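3.2 Collecting the demonstrations

Most of the demonstrations were recorded at the Holtard lab in February, by two operators who had been promised that the work would be easy. Larysa Yurchenko guided the arm by hand for the first 20 sessions. Bartosz Michalski then took over with the remote controller, having argued for some weeks that hand guiding was a form of weightlifting. The final set holds 1152 demonstrations, of which about 40 were later dropped for pauses longer than the motion itself.

The wiping task was the one both operators liked least. A whiteboard is flat, which flatters the planner, but the pressure has to stay even over the whole stroke, and people are poor at showing a pressure they do not think about. Under remote control the operator sees only the wrist view (Fig. 4) and feels nothing at all. Michalski's early strokes hovered politely over the ink – a habit the policy learned with great fidelity.

Each trial used a fresh mark in red, drawn freehand. We asked for simple lines. We received mostly signatures, or things with the ambition of signatures, and kept them, as the loops and long tails gave a wider spread of stroke directions than our own template.

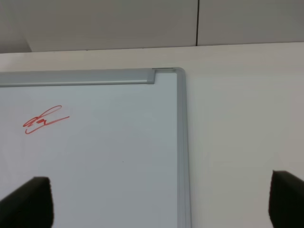 Figure 4. Wrist view of the whiteboard, with a red mark at upper left and both gripper fingers in view.

Strokes that crossed the metal border were kept in the set but labeled separately, following the Gedton protocol.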